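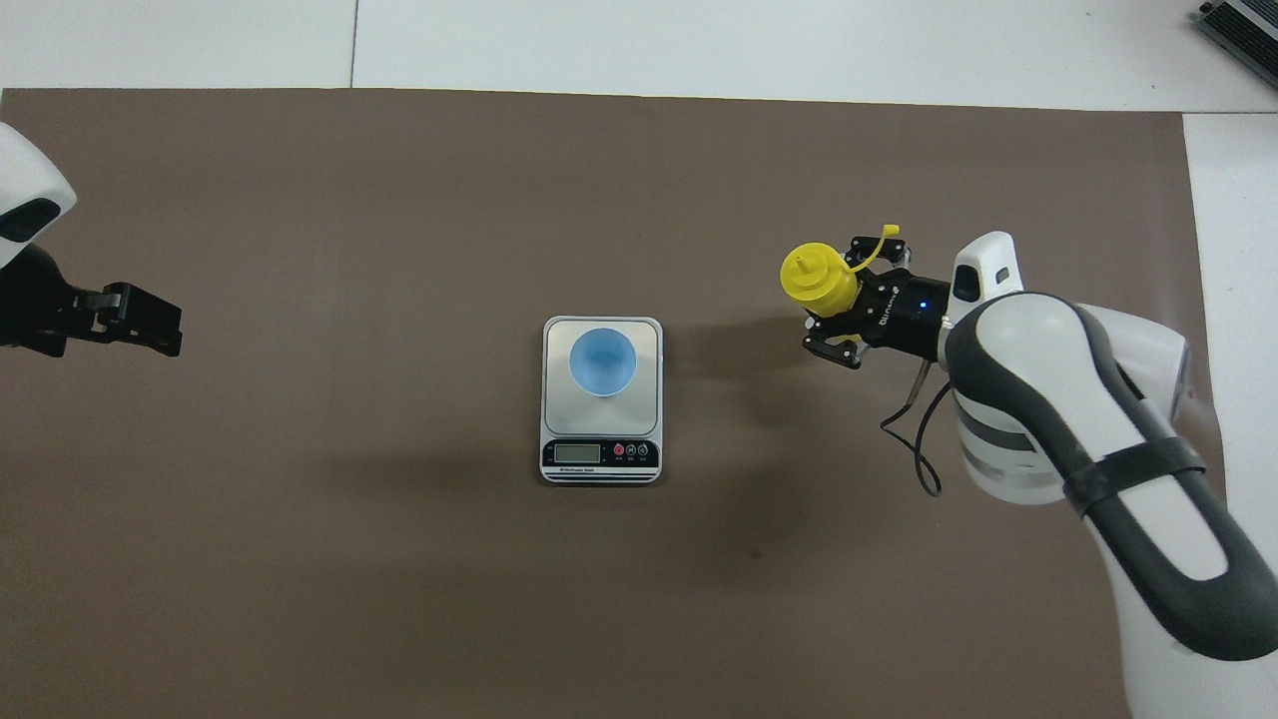

The Bakers Who Gave Up Cups

My grandmother measured flour with a chipped teacup, and her biscuits were wonderful, so I came to weighing late and with a bit of a grudge. What changed my mind was a winter of Saturday-style baking in Wivlow, where Esther Simiyu runs a bread class out of the old Jarer storefront and won't let a measuring cup past the door.

"Scoop the same flour twice and you'll get two different loaves," she told me, and then she made me do it, which was humbling (I pack my flour like I'm filling sandbags).

Her house loaf starts with 1000 grams of flour, a nice round number that makes all the other math easy. Salt is two percent of that, so 20 grams. On my first morning I poured out 1063 grams by mistake and was ready to start spooning it back, but Esther just had me add a little more water and carry on.

Krisztina Bakos, who was kneading next to me, bakes smaller. She likes 562 grams of flour, a figure she worked out years ago to suit one dented pan she loves — and she has never written it down anywhere. Her rye comes out dark and sour and good, and she sent me home with half of it wrapped in a dish towel, which I still need to return.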